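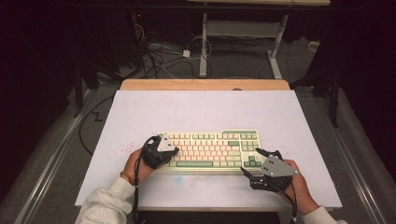 Should a team write its own planner before it has decent tools for looking at logs? Build the log tools first, and leave the planner until you can replay a bad run in under a minute.

I've held this view since my second year at Desgate, where we wrote control software for small manipulators, and I hold it more firmly now. Planning is the part people want to work on. It has papers, benchmarks and a nice vocabulary. Log viewers have none of that, so they get written in an afternoon by whoever is most annoyed.

Last August we had 2,861 recorded runs on disk and no reliable way to line up the joint states with the camera timestamps. The two clocks drifted by up to 80 milliseconds over a long session. On a slow reach that hardly matters. When a fingertip has to come down on one small target with a neighbour on either side, it matters a great deal, and we spent weeks tuning a controller that was behaving properly all along.

The fix took 17 days. Most of that went into Bandara, our internal replay tool, which draws commanded and measured positions on one timeline and lets you scrub through both. The clock correction was 52 lines. Once it was in, two of our three open planner bugs were closed without anyone touching the planner.

There is a fair argument on the other side. A colleague at Zotstead put it to me this way: tooling has no natural end, and a group that starts polishing its viewer will still be polishing it when the money runs out. I've seen that happen. Fleltenis had a beautiful dashboard with configurable colours and almost nothing worth plotting. My rule is that a tool gets work when it has failed to answer a specific question about a specific run, and otherwise it's left alone.

I'd also apply this to perception. Teams retrain a detector – often at real cost – before they've looked at what it gets wrong. Sit down with the worst runs and sort them by hand. In our case the biggest group was stale calibration, and no amount of extra training would have helped with that.

Managers can do something practical here. Put the replay tool on the roadmap under its own name, with an owner and a budget, and have new staff fix something in it during their first month.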